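Support Group for Adult Children Opens in Romwood

November 28, 2018

A new support group for people who grew up with a controlling parent will begin meeting in January at the Lenihan Center in Romwood. Jozefína Vávra, a family counselor at Kelura, will lead it.

The group is for adults who still feel watched or judged when they make ordinary choices, such as taking a job or skipping a holiday visit. Members talk as much or as little as they like. Last names are not used, and what is said in the room stays there.

Each meeting runs 2 hours. The cost for the full series is $50, and the Gindon fund can cover it for anyone who asks. 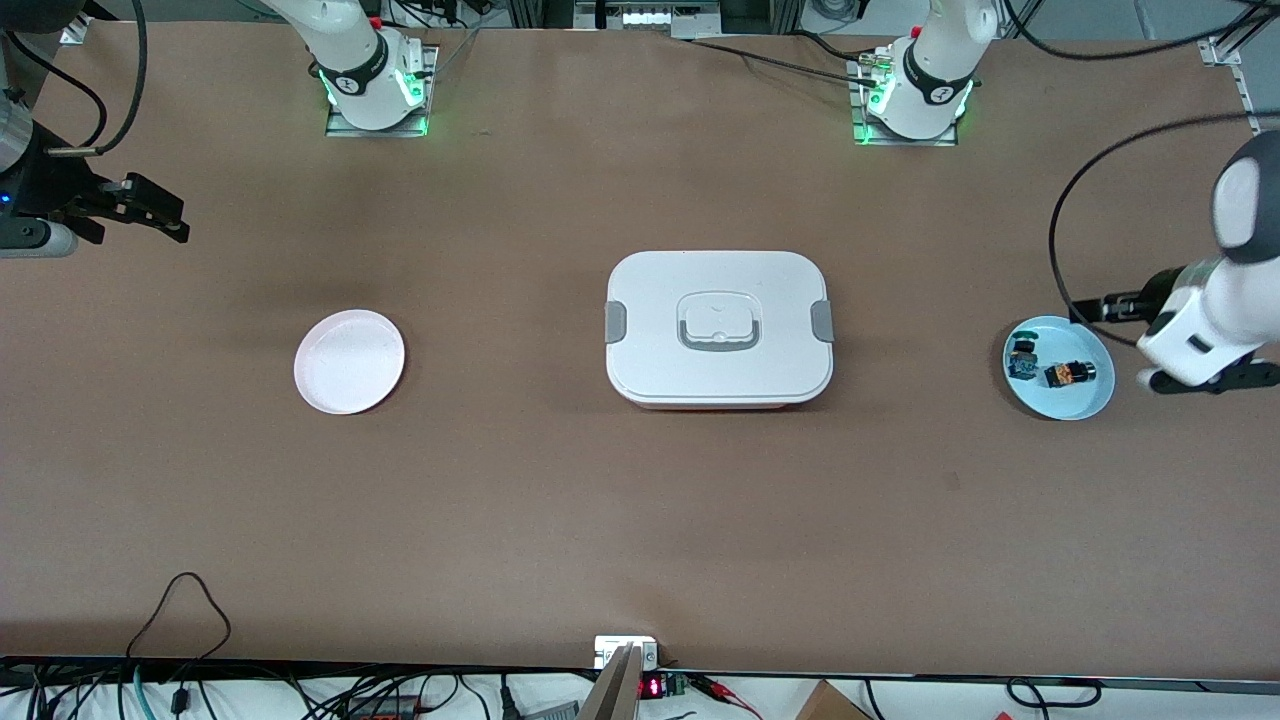
How to Join

Call the Kelura front desk or stop by during office hours. You will have a short private talk with Jozefína before your first meeting. If you are in danger at home now, call 911 first. The desk also keeps a list of local shelters.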